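Plirnow Opens Its Doors, and Most of Its Cupboards
Feb 6, 2025

I have been to enough open days to be wary of the word "heritage," and Plirnow used it before I had my coat off. The brush works has stood on the same street in Givomstead since 1906, according to the banner. The building has. The company moved in much later, as Rosario Guerra admitted when I asked him twice.

Guerra led our group through the stock room, where we were told that a good hand brush lasts up to 30 years. I asked who had kept one that long. He said his mother, and moved us along to the bristle samples, which we were allowed to stroke but not to bend.

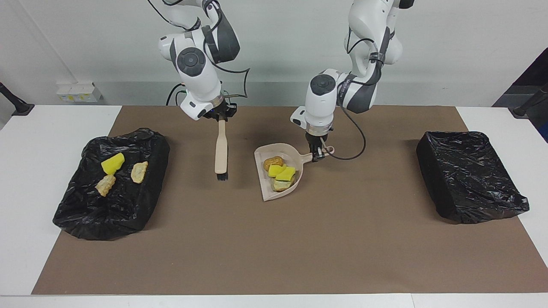

Lunch was soup, and it was better than the talk that came with it. Anneli Niskanen, who handles sales, told us that customers are "coming home to natural materials." Perhaps they are. My local hardware store has given its natural brushes one low shelf, next to the mousetraps, and the dust on them suggests a slow homecoming. She had no sales figures to hand, though she did have a slide of a meadow.

The shop at the end wanted $30 for a dish brush. Bernice Sowah, a retired school cook who had come in on the same bus as me, turned it over, read the label and put it back. I bought the cheap one for $3 and will report if it sheds.

The next open day is in March. Go for the soup, and ask about the date on the banner.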